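Progress Report to the Ratanaporn Fund
Project: Fusus, perception and planning software for furniture handling
Prepared by Lụa Đoàn, Sunville
23 March 2024

Dear friends at the fund,

Thank you, first of all, for your patience with the timing of this report. You asked at our last call for something a bit fuller than the usual one-pager, and I have taken you at your word, so please get yourself a cup of coffee before you start. As before, I will go through the parts of the software in the order they are listed in the grant agreement and then say where I think we are behind.

Perception

When we last wrote, the wrist camera model could find the seat of an office chair and the top of the backrest, and not a great deal else. That was fine for pushing a chair along a floor. It was no good at all for the job we promised you, where the arm has to reach in under the seat and put a finger on a particular small part. Most of this period has gone into closing that gap, and I am happy to say we are well along.

The training set for the underside of the seat now stands at 385 labeled frames, all of them taken from the wrist. I know that will sound small next to the numbers other groups quote. We label slowly and on purpose, because the undersides of chairs are mostly black parts bolted to other black parts, and a sloppy outline there does more harm than a missing one. Each frame gets labeled once and then checked by a second person on a different day. Where the two disagree, we sit down together and look at it, and I have to admit those sessions have been some of the most useful hours of the whole project.

The classes we label have changed since the proposal. We dropped "lever" as a single class and split it into rod, bracket and handle, so that a view with only one of the three in it still gives the planner something to work with. We also added the post and the collar as separate classes. They were not in the original plan, but the post is the one thing under a chair that reliably stands straight up, and the pose estimate gets much steadier once the model can lean on it.

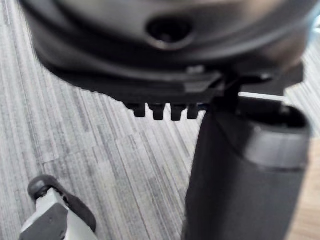
Wrist camera view under the seat, with one gripper finger at lower left.

Views like this one are what the segmentation model has to live with. The seat housing takes up the whole top of the picture and is a little blurred, the plate and its row of teeth are black against black, and the rod we care about is a thin pale line beneath the plate. The gripper finger is in the picture too, so the model has a class for our own hardware, and anything given that label is left out of the obstacle map. Before we did that, the planner would now and then refuse to move for fear of hitting itself!

The striped carpet deserves a word of its own. Long pale streaks on a gray floor look a good deal like a thin gray rod to a model that has not seen many rods, and the first version was happy to report levers lying all over the floor. We now ask for two things before a rod is accepted: it must sit next to a plate or bracket, and it must stay put when the depth estimate is refreshed. On the held-out frames the rod is found correctly 71 percent of the time. The target in the agreement is higher than that, and I will come back to it below.

Planning

The approach planner was rewritten from scratch. The old one picked a single goal pose and went for it, which is a fine way to drive across a parking lot and a poor way to get a finger up between a post and a plate. The new one keeps several candidate approaches alive and throws them out as the camera gets closer and learns more. It also treats anything it has not yet seen as solid, so the first part of each approach is slow and careful. Visitors find it a little dull to watch — I find it very soothing.

We kept the interface to the motion library the same, so the Wumard simulator still runs against the new planner without changes. All three of the simulated chair layouts in the test suite pass. On the real arm we have been stricter with ourselves and have stayed with approach only, stopping short of contact.

Control

Less has happened here, and that was the plan. The speed limit near the seat is now set by the perception confidence, so the arm slows down by itself when the picture gets poor. The contact controller has been written and reviewed but has not been run on hardware.

Tooling

The replay tool is finished, and it has quickly become everyone's favorite. You can load any recorded approach, step through it, and see the labels, the obstacle map and the surviving candidates side by side. We have started attaching replays to bug reports, and the reports have become shorter and a lot friendlier.

Where we are behind

The rod detection rate is the main thing. Most of the misses come from views where the rod is close to end-on, and we simply do not have enough of those labeled. We also have too many frames from one kind of floor. Collecting more of both is the first job for the coming period. Contact trials were supposed to have started by now, and I would like your agreement to move that milestone to July so that they begin with a model we trust.

The budget is on track, and the small amount left over from the labeling line will go toward the extra frames if you have no objection. The spending sheet is attached separately, along with the updated milestone table.

With warm thanks, as always,
Lụa Đoàn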